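Home Guides Cell care Parts Contact

Checking the cable slack on the Gridach two-arm cell

Please do this check every 133 hours of running, and also after you change a gripper. You need a 2.5 mm hex key, new white clips and one blue garment for the test.

1. Stop the program and let both arms rest. Follow the purple cable by hand from the gripper to the base. It must make an open loop over the gripper and never be tight there.

2. Press each clip on the white links. If a clip turns easily, replace it.
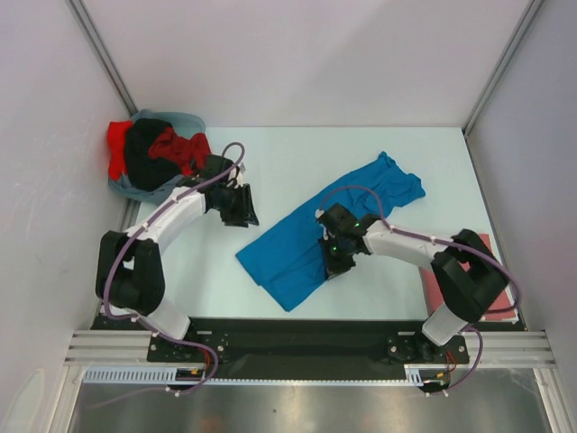
3. Look at the red and orange wires near the mounts. They should hang freely and not touch the rail. I do not pull on them, I only look.

4. Start the test program at slow speed, with the garment across the middle of the table. Let both grippers go down on the cloth and pause it.
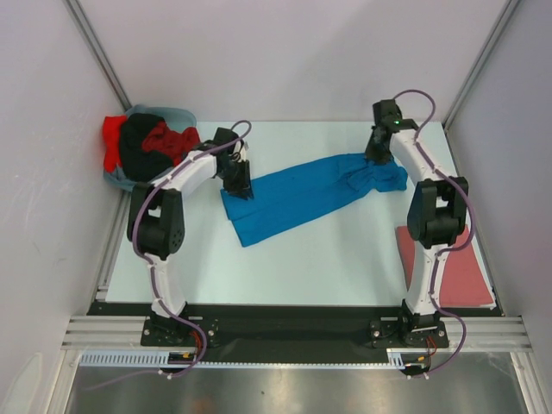 Written by Esperanza Kapoor | 2023-06-30

5. During the pause, look again at both loops. If one is pulled flat, open the first clip behind the gripper, give 11 mm more cable and close it.

6. Run the test again, then write the hours in the cell book.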